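Arm drops out mid-descent, no fault code

gantrygoblin
Has anyone had a Cilta controller simply stop partway through a move and then deny everything? Two arms sharing a bench, block sorting, all very gentle stuff. Halfway down to a pick the left arm halts. No alarm, no beep, status says READY. Press start again and it carries on as though it had popped out for a smoke.

Firmware is current, which I mention so that we can skip the bit where someone asks if the firmware is current.

millwright_ish
Is the firmware current?

offcut
Check the connector at the wrist. We had the same with an Arov gripper. Cable was fine at rest and went iffy at one particular angle, so of course it behaved perfectly whenever anybody was looking at it.

gantrygoblin
Wiggled it. Wiggled it with feeling. Nothing.

torque_of_the_town
Wiggling isn't a test. Run the same move 300 times with the gripper unplugged and see if it still stops. If it does, you can leave the poor connector alone.

Also, and I say this every time, what are you doing with your hands when it stops? READY doesn't mean safe. It means it'll go the moment something tells it to.

gantrygoblin
Mostly moving bits about on the table. It's at 10 per cent speed.

torque_of_the_town
Slow still squashes. Hit the stop before you reach in. It's a big red button and it likes the attention.

millwright_ish
Bit strong. At 10 per cent with force limits on you'd get a nudge and an apology. If we hit the stop every time we tidied the bench we'd get no work done at all.

torque_of_the_town
Force limits are set in the same software that's currently telling him nothing happened. Up to you how much you trust it.

millwright_ish
Fair, that one I'll give you.

offcut
Did the unplugged run happen?

gantrygoblin
It did. 300 moves, 2 stops, both with the gripper cable hanging off. So it isn't the gripper, and I owe that connector a drink.

brillent_refugee
Look at the other arm. I spent years on Brillent kit with a shared pause line between two controllers, and when the second one hiccuped it would hold the first without logging a thing. The log was on the arm that wasn't misbehaving, naturally. Cozma sell a little isolator for it but a setting in the I/O page did the same job for us.

gantrygoblin
Oh, for crying out loud. Right arm's log is full of pause requests. Two of them line up with the stops to the second. I never opened it, that arm was only sitting there.

torque_of_the_town
So a "parked" arm was live on the line the whole time you had your fingers on the bench.

gantrygoblin
Yes, thank you, I had got there myself. Hitting the button from now on - you win. Still no idea why the right one keeps asking for a pause, so I'm not calling this solved. Setup's below if anyone fancies a look.

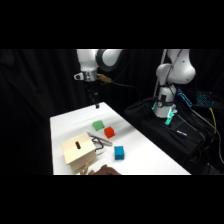

I'll swap the I/O cable on the right arm first and run the whole lot again, then post both logs side by side.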